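About McGrath Tray & Table

McGrath Tray & Table supplies serving trays, sorting trays and worktops to schools, clinics and small workshops in and near Drarbridge. The business opened in 1922 as a hardware counter on Flustberg Street and moved to its present building in March 1986.

Kenneth Ritchie runs the shop and handles quotes. Senan Doherty looks after orders and deliveries. Both can be reached at the front desk, extension 286.

Our best seller is the Grora, a flat tray in light gray. We stock it all year and can ship up to 737 trays in one order. Deep trays and trays with dividers are made to order and take longer. If you need a lid, ask when you place the order, as lids are cut to match.

We also sell tabletops in pale beige and white. Samples of each color are kept at the counter, and you are welcome to take one home.

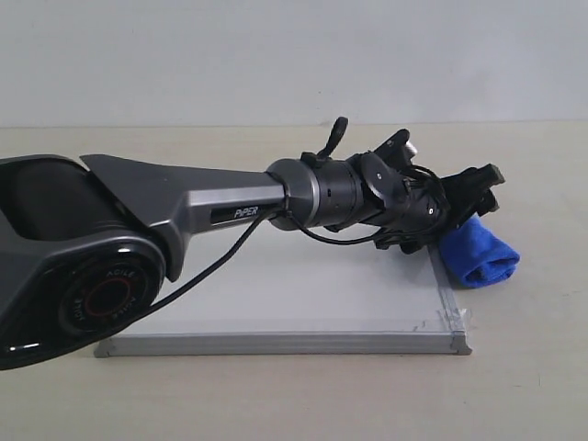

Orders placed before noon go out the next morning. Local customers can pick up from the side door on Flustberg Street. Returns are accepted for 30 days with a receipt. For repeat orders, please give the item number printed on your invoice. The number for the standard Grora is 3819.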